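Workshop Notebook, Wascombe Automation Laboratory
September 2025
Entered by the demonstration bench, for circulation to laboratory staff

Open day, manipulation bench

The laboratory received almost 200 visitors during the open day. Groups of up to 30 were admitted to the manipulation bench, and each group remained for one demonstration and a short period of questions. The Zidby bench followed the program agreed in January, with the household appliance task placed last.

Visitors from Bednárik asked mainly about cycle time and about the cost of replacement finger pads. They were given the bench handout and referred to the Zulia project pages for the rest. Several school groups asked whether the arm could cook. Staff explained that the appliance is used for door and knob work only and that no food is prepared at the bench.

The demonstration was run 7 times. On 2 of these runs the arm was stopped by the operator during the approach to the door, both times on account of a visitor leaning over the barrier tape. The barrier is to be moved back before the next public event. The stop procedure was followed correctly and the log sheets have been signed and placed in the bench folder.

Lighting at the bench was judged too strong by the afternoon presenter. A request for a diffuser has been entered on the equipment list. 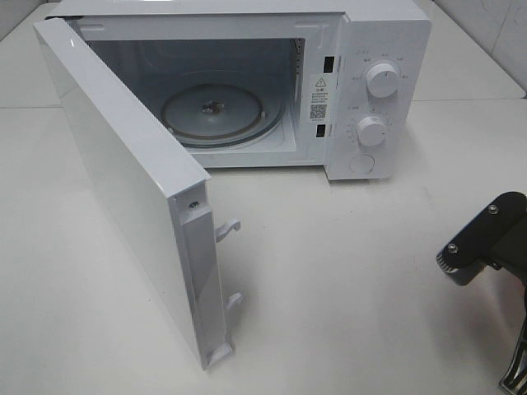
The door task drew the most questions of the day and should be kept in the program. Presenters are asked to agree on one explanation of the latch, as two versions were given to visitors. With the door fully open, the two hooks on its free edge and the two black slots beside the cavity can be pointed out together, and the round release button below the timer dial can then be introduced as the target for the gripper. The glass plate is to stay out of the oven during door work, leaving the support ring and the turntable base on the cavity floor. Knob turning may be added as a second task once the power and timer settings have been written into the bench sheet.

Contact: Wascombe Automation Laboratory, demonstration bench | © Wascombe | Back to top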